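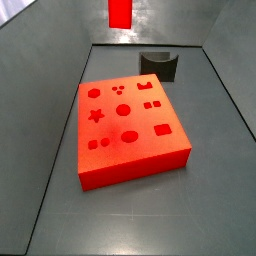

4.3 Family rooms and the length of visitations

Visitation records were collected from 50 funeral homes in the Ballar and Marwat districts. Each record gives the start and end time printed in the notice, the time the last family member left, and a short staff note on which rooms were in use. After duplicates and private viewings were removed, 1308 records remained. Of these, 769 came from homes with a separate family room, meaning a room with a door that is not used for the viewing itself. The rest came from homes where relatives had only the hallway, the front porch or the viewing room to sit in.

Families stayed past the printed end time more often in homes with a family room. The difference was clearest for evening visitations and nearly absent for those held on the morning of the service, when the staff have to begin the procession on schedule. Homes in converted houses and homes built for the purpose did not differ once the number of chapels was taken into account. We had expected the converted houses to show longer stays, as several directors told us they would, but the records do not support this.

What was kept in the family room varied a great deal. Most had a coffee maker, tissues and some seating. A smaller group kept things for young children, such as picture books, crayons and foam shape sorters (Figure 3), usually on a low shelf. Directors in Marwat were more likely to say that parents asked for such a room when they called. In Ballar, the usual arrangement was for a neighbor or an aunt to take the children home early, and directors there saw less need for it. We did not interview parents, so the two accounts rest on staff reports alone.

Access to the room also mattered. In three homes the family room was upstairs and could be reached only by a staircase, and the staff notes show that older relatives rarely used it. One of these, in Zultthorpe, later moved the room to the ground floor by giving up an office. Its records from May onward list the family room as in use at most visitations. This is a single home and the change came late in the study period, so we report it without a test.

Two limits should be noted. First, the time the last family member left was written down by whoever closed the building, and some homes plainly rounded to the nearest quarter hour. Second, homes that used the Kilus scheduling form had a box for rooms in use, while the others wrote a free note. Free notes left the rooms out more often. We ran the comparison again with the Kilus homes only and the direction of the result was the same, though the gap was smaller.

Fees were not related to the length of stay. Few homes charged for time past the printed hour, and those that did had often waived the charge. Section 4.4 turns to parking and the order of arrival.

Home | Current Issue | Archive | For Authors | Contact
Shares 3 | Comments 0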